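**Progress report to the Shahbazi Fund**
Gripper comparison for household handling tasks, Eltetport workshop
Submitted 2022-07-18

## 1. Purpose of this report

This report covers the second stage of the work supported under the Fund's small equipment grant. It sets out what has been done since the last return in May, what remains open, and how the balance of the grant is to be used. The first stage, which dealt with the purchase and fitting of the arm, has already been reported and is not repeated.

The aim of the second stage is to compare 2 grippers on the same arm and the same set of tasks. The first is the Zomari linkage gripper, which closes on an object with jointed metal or plastic fingers. The second is the Jemness soft gripper, which has rubber fingers driven by air. The comparison is limited to everyday kitchen objects, as agreed with the Fund at the outset.

## 2. Work carried out

The Zomari gripper has been in use for the whole of the period. Of the 600 trials planned for it, 361 have been completed and logged. They are divided among 3 tasks: lifting a mug from the table, turning a mug in the grip, and hanging a mug by its handle on a wooden stand. Lifting is finished. Turning is nearly so. Most of the trials still outstanding belong to the hanging task, which takes longer to set up and reset.

Mugs were chosen as the test object on account of their handles, which limit where the fingers can close, and their glazed sides, which offer little friction. The wrist camera has proved useful in reviewing how the fingers meet the side of the mug, and reviewers now consult its pictures before those of the fixed camera when a trial is in dispute.
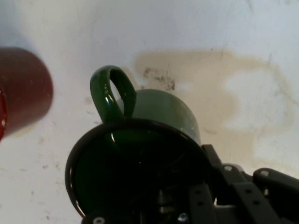

Is the wrist camera sufficient without the fixed camera? The two are needed together at present. The wrist camera records the contact between finger and object closely, but the position of the arm relative to the stand can be judged reliably only from the side. The cost of keeping both is small, and the project proposes to retain them for the remainder of the grant.

## 3. Findings to date

The findings below are provisional and concern the Zomari gripper only.

- Lifting gave little difficulty once the closing force had been reduced from the maker's setting.
- Slipping was more frequent when the fingers closed on the curved side close to the rim. Trials in which they closed lower down were steadier.
- Hanging remains the hardest task. The commonest fault is a small error in the angle of the wrist, which brings the handle against the post of the stand instead of over it.
- The cable along the forearm restricted the wrist in certain positions. It has been re-routed once, and a longer cable is on order.

A change was made to the hanging task during the period. The arm formerly approached the stand from above in a single movement. It now stops short, corrects its angle, and then moves in. Operators report that this is slower but easier to interrupt. Trials recorded under the earlier method have been kept in the log and marked, and they will be reported separately.
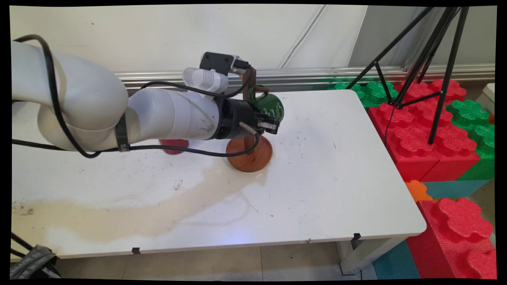
*Figure 2. Hanging task: green mug held in the gripper against the wooden stand.*

## 4. Delays

The Jemness gripper arrived later than expected and without the correct mounting plate. A replacement plate has been received and fitted for checking, but no logged trials have been run with it. The comparison itself has therefore not begun, and the Fund is asked to note that no conclusion on the relative merits of the grippers should be drawn from this report.

## 5. Expenditure

Spending remains within the sum awarded. The replacement plate was supplied without charge. The longer cable will be met from the consumables line, and no transfer between headings is requested.

## 6. Next steps

The remaining hanging trials with the Zomari gripper will be completed first, so that the arm need be refitted only once. The Jemness gripper will then be mounted and the same tasks run in the same order, using the same mugs and stand. The project requests the Fund's agreement to move the date of the final report back by 2 months. The full trial log can be supplied with the final report or earlier on request.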